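Oct 3, 2018
Posted by Anisa Lumenta to the Falwood props and table list
5 replies, 2 shares

Anjani Rondonuwu wrote:

> The pale cloth we used in January made every light fruit look washed out. Before I order more fabric for Salinas, can you tell me whether the dark one holds up, and whether the produce needs any treatment first? I would like to keep the order under 600.

Anjani,

Short answer on the cloth: keep it, but store it on a roll. Folding sets creases that take a long time to drop out, and a tight weave like this one keeps them longer than the loose one from Herkero.
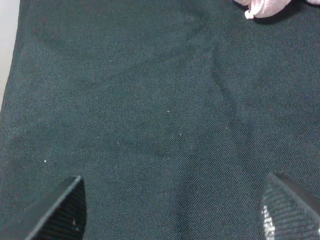 Lint is the other cost of going dark. I brush in one direction, along the weave, and then go over it with tape. On a blackish green even a few pale specks stand out, and so does a soft diagonal crease, so plan on a second pass after the cloth is down. The iron goes on the back of the fabric only; pressed from the front it picks up a shine. Keep the pink fabric in its own bag if you can.

On produce, no treatment. Wipe with a barely damp cloth and let it dry. Oil makes glare worse on smooth skins, and the long eggplants have enough of that already.

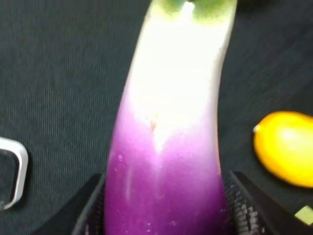
Two-tone eggplant, purple into white, green cap at the top.

For the white part, lower the light or move it to the side. Turning the eggplant so that more purple faces forward also helps. I would leave small blemishes alone – people expect them on real vegetables.

Mangoes are easier. The yellow separates cleanly from the cloth and the shadow stays soft. Buy them firm and set them down last, after the bottles, as they roll if the table gets bumped. 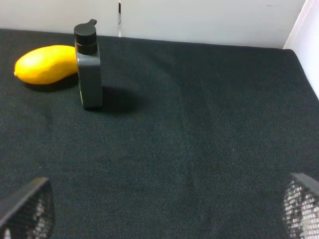

As for the order, I would buy one more length of the same dark cloth and skip the second color. The Fanmont price was 143 a length when I last checked, which leaves you room for a storage tube and a proper brush. Ask for both lengths from one dye lot if they still have it – greens this dark vary more than the swatch card suggests.

I can send the table measurements once you confirm the overhang you want on the right side.

Anisa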